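La presente guía establece el procedimiento para preparar y presentar una solicitud de préstamo de material en el Servicio de Equipamiento Compartido de Belhaj. Sustituye a las instrucciones anteriores y se aplica a todas las unidades, incluidas las del edificio Gircombe.

# Cómo solicitar material en préstamo

## Antes de empezar

Pueden presentar solicitudes el personal con contrato vigente y el alumnado de último curso que cuente con el aval escrito de un tutor. Los solicitantes externos deberán dirigirse a la Oficina de Convenios, que tramita sus peticiones por una vía distinta.

Para completar el formulario se necesita:

- el número de identificación de la unidad;
- la referencia del artículo, tal como figura en el catálogo Cletum;
- las fechas previstas de recogida y devolución;
- el nombre de la persona que responderá del material durante el préstamo.

La persona responsable y la persona solicitante pueden coincidir, salvo en el caso del alumnado, cuyo responsable será siempre el tutor.

## Paso 1. Localizar el artículo

Acceda al catálogo Cletum con las credenciales habituales y utilice el buscador general. Las búsquedas por palabra suelta devuelven muchos resultados; conviene acotar por categoría y por sede. Cada ficha muestra la referencia, el estado del artículo y el calendario de reservas.

Si el artículo aparece como «en revisión», no podrá reservarse hasta que el almacén cambie su estado. Es posible activar un aviso desde la propia ficha — opción «Notificar disponibilidad» — y el sistema enviará un mensaje a la dirección institucional.

Los artículos compuestos por varias piezas tienen una sola referencia. No deben solicitarse las piezas por separado, aunque figuren en el inventario detallado.

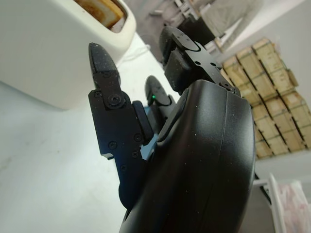

**Categoría C: equipos con partes móviles**

Los artículos de esta categoría se entregan únicamente en mostrador y requieren la firma de la hoja de entrega. La persona que recoja el equipo comprobará, junto con el personal del almacén, que el número de inventario coincide con el de la solicitud y anotará en la hoja cualquier marca o desperfecto previo. Las anotaciones posteriores a la firma no se tendrán en cuenta.

El plazo máximo de préstamo en esta categoría es de 13 días naturales, prorrogable una sola vez. El transporte entre sedes corre a cargo de la unidad solicitante y debe hacerse en el maletín original.

## Paso 2. Rellenar el formulario

Desde la ficha del artículo, pulse «Iniciar solicitud». El formulario se abre con la referencia ya incorporada. En el campo «Finalidad» indique el uso previsto en un máximo de 200 caracteres; expresiones como «uso general» o «docencia» son motivo de devolución. Si el material va a emplearse en más de una sala, señálelas todas.

Guarde el borrador antes de adjuntar documentos. El sistema cierra la sesión por inactividad y los datos no guardados se pierden.

## Paso 3. Obtener la autorización

Una vez enviada, la solicitud pasa a la dirección de la unidad, que dispone de cuatro días hábiles para resolver. Transcurrido ese plazo sin respuesta, la petición caduca y debe presentarse de nuevo.

Los artículos con un valor de inventario superior a 100 euros requieren además el visto bueno del responsable de préstamos, Younes Ashour. Este segundo trámite se inicia de forma automática y no exige ninguna gestión adicional.

## Paso 4. Recoger y devolver

Presente en el mostrador el justificante de autorización, impreso o en pantalla, y un documento de identidad. Si acude otra persona, deberá llevar una delegación firmada.

Para la devolución se seguirá este orden:

1. Reunir todas las piezas y accesorios que consten en la hoja de entrega.
2. Retirar etiquetas, cintas o soportes añadidos durante el uso.
3. Colocar el material en su embalaje original.
4. Entregarlo en el mismo mostrador en que se recogió y solicitar el recibo.

El préstamo se considera abierto hasta la emisión del recibo. No se admite el depósito de material en los buzones de correo interno ni en conserjería.

## Incidencias y prórrogas

Toda avería se comunicará mediante el módulo Javik, apartado «Incidencias», indicando la referencia y las circunstancias en que se produjo. Queda prohibido abrir, reparar o sustituir componentes por cuenta propia.

Las prórrogas se piden en el mismo módulo antes de la fecha de vencimiento y se conceden si no existe otra reserva. En julio el mostrador de Gircombe permanece cerrado, por lo que las devoluciones se realizarán en la sede central.

Las reclamaciones sobre solicitudes denegadas se dirigirán por escrito a Siyabonga Mtshali, jefatura del Servicio, con copia del formulario original.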